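Okstead Garden Museum to Open Summer Exhibition of Miniature Landscapes

28/02/2026

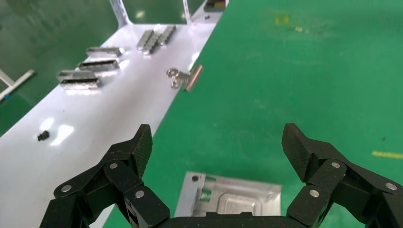
The Okstead Garden Museum will present a new exhibition of miniature landscapes and tray plantings in its walled courtyard this August. The exhibition, titled "Small Ground," brings together 90 works by growers from Okstead and the neighboring town of Warnetti. Visitors will find mosses, dwarf ferns and alpine plants set in shallow stone, clay and metal containers. 

The exhibition has been organized by Fotini Liapis, curator of living collections, with Lefteris Gavalas of the Plaltell Nursery. It will occupy the courtyard and the upper terrace, and some 4000 visitors are expected during the month.

"Many of these plantings have been tended in private yards for decades and have never been shown," said Ms. Liapis. "We are grateful to the growers for lending them – and for trusting us with the watering."

A special display on the terrace will honor the late Warnetti grower Chrysanthi Lazaridis, whose notebooks on moss and lichen were given to the museum by her family.

Admission to the courtyard is free. Guided tours of the terrace will be offered daily at 2 p.m. and may be booked at the museum desk. Press inquiries should be directed to Rafail Karras, Office of Communications, extension 234.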